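Teaching two arms to handle loose wire

Print this article | E-mail this article
October 19, 2023
By our technology correspondent
Reading time: 4 minutes

Trateck rents the upper floor of a former print works, and most of it is given over to tables. The firm gathers examples of handling jobs for Firnard, which builds the learning system. The current job is wiring: picking up cut leads and short harnesses and putting them where they belong.

The project lead has worked there for 5 years and asked not to be named. I began by asking why wire.

"Because it's still done by hand nearly everywhere," she said. "A box always goes back to being a box. Wire bends when you touch it, and the next time it's lying in another shape. You can't write down a position and go back to it."

The examples come from people. An operator moves the arms through the job from start to finish, and what the arms do is stored along with the pictures from each camera. One run is called an episode.

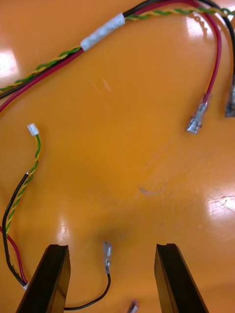

The wrist camera's view of loose leads and a spade terminal on the orange surface.

I asked what the operators find hardest.

"The terminals. They're small and they're shiny, and so is the surface. New people close the fingers too early and push the thing away. We leave some of those runs in if the operator recovers. Firnard wants to see a miss put right."

Runs where the operator gives up are kept in a separate folder. She said Firnard had not yet decided what to do with them.

A new operator trains for 18 days before any of their episodes count. The first week is spent on blocks and cups. "Then they get wire and they all slow down," she said. "We don't rush them. A slow, clean run is worth having."

She is strict about the starting layout. Parts are moved between episodes, and the operators are told not to tidy them.

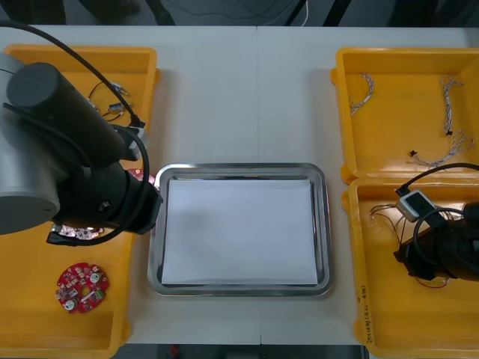 Both arms at the white table, with yellow containers on either side and a steel tray between them.

The two-arm work is newer. One operator controls both arms, and she admitted it was tiring. Shifts at the controls have been cut to 4 hours.

"You're thinking about your left hand and your right hand, and they're not your hands," she said. "People forget one of them. You see it in the recording, one arm just hanging there."

Every episode is checked by someone other than the person who made it. The checker marks where a grasp starts and ends and writes a line on what was done. Trateck uses a program called Enurel for this. She would like it to be faster.

I asked when the system would do the job without an operator. She said that was a question for Firnard, whose next trial is planned for December.

"My part is the examples," she said. "If they're careless, it'll learn to be careless."

Print this article | E-mail this article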